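gearhead_delia
So Wonine put arms on our gear bench in March and I went from loading parts all shift to babysitting. Anyone else? 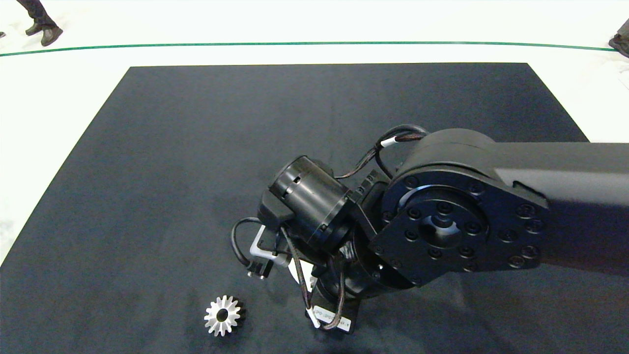

My wrists feel great, but I miss talking to people!

lautaro_m
Same at Gallardo. We were promised training, got 30 minutes.

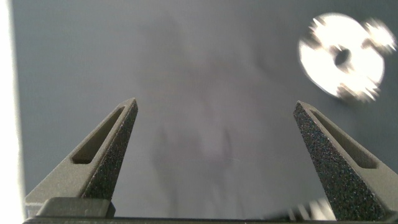
I'd still take it over 800 gears a shift by hand.

parveenk
Easy to say if you kept your job. Our night crew went from 24 people to nine.

gearhead_delia
Ugh, sorry. Nobody cut here yet (fingers crossed).
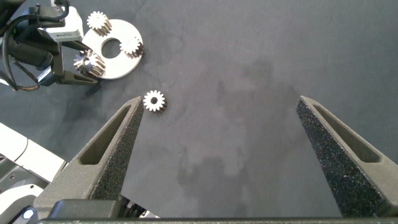
Gears and the disc on our bench

lautaro_m
Get that "yet" in writing, Delia.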